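Silton memorial wall: name order

ridgepost
The council draft lists the names from the Coltidlow mine flood by date of recovery. That puts the 9 never recovered at the end, under a separate heading. I think alphabetical is the correct order.

tallow_k
Disagree. The Jirach wall uses recovery order and the families there asked for it.
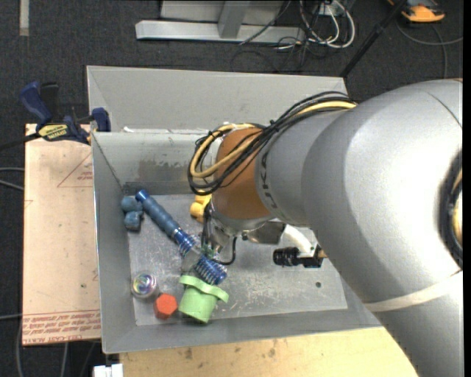 Robot arm over an open metal bin

ridgepost
Jirach had two missing — different case. A separate heading reads as a lesser category.

saragih_lane
The draft allows 2000 characters per panel. Alphabetical fits on one panel, recovery order needs two.

tallow_k
Panel count should not decide it. Comments close at the end of February, so send yours in writing.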